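RESIDENT SERVICES NEWSLETTER
Fortin House and Branuretti Court

Linen service: changes beginning in October

The Housing Office has completed its review of the bed linen service offered to residents of Fortin House and Branuretti Court. The present arrangement has been in place for many years and was designed when most rooms had narrow beds of one size. The new arrangement takes effect in October. Residents are asked to read this notice in full, as several of the dates and drop-off points have changed.

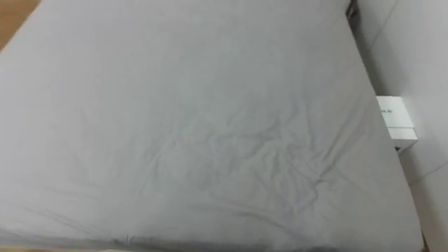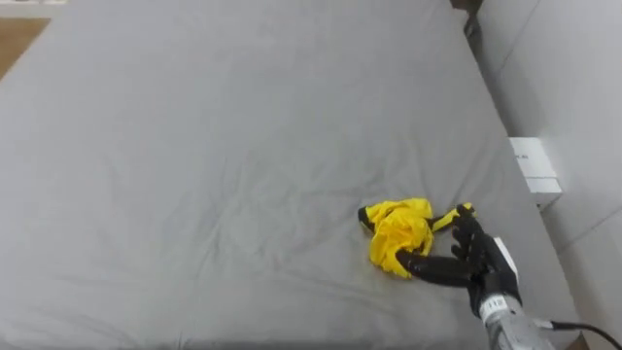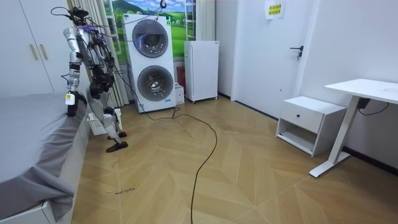 Under the current service, every room receives the same set of linen on the same schedule, whether or not the resident wishes to have it. The review found that many residents prefer to use their own sheets, while others would like clean linen more often than it is now supplied. Last year the laundry processed 547 sets that were returned with the paper band still around them. Washing linen that has not been slept on is a poor use of water, staff time and money, and it shortens the life of the fabric.

The new service is therefore optional. Residents may enroll at any point during the year and may withdraw with two weeks' notice. Those who enroll will receive a complete set consisting of one fitted sheet, one flat sheet and two pillowcases. Blankets and comforters are not part of the service and will continue to be issued once, on arrival. Mattress protectors remain the property of the house and must stay on the bed at all times, including when a resident supplies his or her own sheets.

Exchange schedule

Enrolled residents will exchange their linen every second week. At Fortin House, the exchange will take place in the lower hall, next to the mail room, between 7:30 and 10:00 in the morning. At Branuretti Court, it will take place in the former bicycle store, between 4:00 and 6:30 in the afternoon. Residents of one building may use the exchange in the other if the hours suit them better, provided that they bring their room card.

Linen must be returned before a fresh set can be issued. It is not necessary to fold used sheets, but pillowcases should be turned right side out and emptied. The laundry continues to find socks, earphones and, on one occasion, a passport. Items recovered are held at the front desk for 6 weeks and are then disposed of. The Housing Office cannot accept responsibility for personal property sent to the laundry with house linen.

Residents who are unable to attend an exchange may ask another person to go on their behalf. A short signed note giving the room number is sufficient. Residents with limited mobility may request delivery to the door by writing to Marjan Rezaei, Coordinator of Resident Services. Requests for delivery are treated as confidential and need to be made only once.

Charges

There will be no charge for the first set. After that, the service will be billed each term together with the room account. The rate will be posted at both front desks before enrollment opens. Residents who receive a housing grant will be enrolled without charge if they wish to take part, and they do not need to submit a separate application.

A replacement fee applies to sets that are lost or damaged beyond ordinary wear. Ordinary wear includes thinning of the fabric, loss of elastic at the corners and fading from repeated washing. It does not include burns, bleach marks, hair dye or cuts. Residents who notice a fault in a set when they first open it should bring it back the same day so that it can be exchanged and the fault recorded against the supplier and not against the room.

The new linen

The house has ordered 2000 fitted sheets from Lestesance, which was selected following a trial on the third floor of Fortin House last spring. Residents who took part in the trial slept on sheets from 3 suppliers and completed a short form at the end of each period. The Housing Office thanks them for their patience, and in particular for the care with which they filled in the section on corner depth.

Corner depth was the most frequent source of complaint under the old service. The mattresses purchased during the renovation of Branuretti Court are deeper than those they replaced, and the existing sheets do not always reach beneath them. A sheet that does not reach will come loose at one corner during the night and gather in the middle of the bed. The new sheets have a deeper pocket and elastic on all four sides. They will be marked on the inside hem with a woven label showing the size, so that residents need not open several sets to find the right one.

Older sheets that are still in sound condition will be kept in reserve for guests and for the summer conference season. Those that are worn will be cut down for use as cleaning cloths by the building staff. Ghislain Friesen, who manages the laundry, has asked that residents not take discarded linen from the carts in the service corridor. Arrangements can be made for anyone who would like old sheets for painting, moving or similar purposes, and a request at the laundry window is all that is required.

Caring for linen between exchanges

Residents who use the service are not required to wash house linen themselves and are asked not to do so. The machines in the resident laundry rooms run hotter than the linen supplier recommends, and the dryers in particular will shrink the elastic. Should a set become soiled before the exchange date, it may be brought to the laundry window during opening hours and a replacement will be issued.

For those who supply their own sheets, the following points may be useful.

Beds at Fortin House take a standard single sheet, except in the corner rooms, where the bed is wider. Beds at Branuretti Court take a deep sheet in the double size. Residents who are unsure should measure the mattress before buying, including its height.

Sheets should be removed from the dryer promptly and folded or placed on the bed while warm, as this reduces creasing. Dark or brightly colored items should be washed separately for the first few washes. Fabric softener should be used sparingly in the shared machines, where it leaves a residue that affects the next load.

Wet linen may not be hung from window frames, radiators or the railings of the rear stairs. Folding drying racks can be borrowed from both front desks overnight. Residents are reminded that the racks are shared and should be returned by noon.

Room inspections and bed linen

Several residents asked during the review whether beds must be made when staff enter a room for maintenance or inspection. There is no such requirement. Staff will ask only that the area around the work be clear. Where a bed must be moved, for example to reach a radiator valve, the resident will be given notice and may ask to be present. Staff do not handle personal bedding unless the resident has agreed to it beforehand.

At the end of the occupancy period, all house linen must be returned to the exchange point and the bed left with only its mattress protector. Linen left in the room will be treated as returned late, and a handling fee will be added to the final account.

How to enroll

Enrollment forms will be available at the front desk of each building and through the resident account page on Skasier, under the heading "Room services." Residents should choose the building in which they live, confirm the size of the bed and indicate whether they will attend the morning or the afternoon exchange. A confirmation will be sent to the address on file. Those who do not enroll will receive no further linen once the present set has been collected, and collection of present sets will be announced floor by floor.

Residents now using the weekly pillowcase exchange should note that it will end when the new service begins. Additional pillowcases may be requested for medical reasons, including allergies and skin conditions. No medical certificate is needed for this request.

Thérèse Caron will be available in the lower hall of Fortin House at lunchtime throughout the enrollment period to answer questions and to help with the form. Rosaire Vachon will do the same at Branuretti Court in the early evening. Written questions may be left in the Housing Office mailbox at either building and will be answered within one week.

The Housing Office will review the service again at the end of the spring term. Comments on the exchange hours are especially welcome, as these can be changed more easily than the rest of the arrangement.

Rosaire Charbonneau
Director, Housing Office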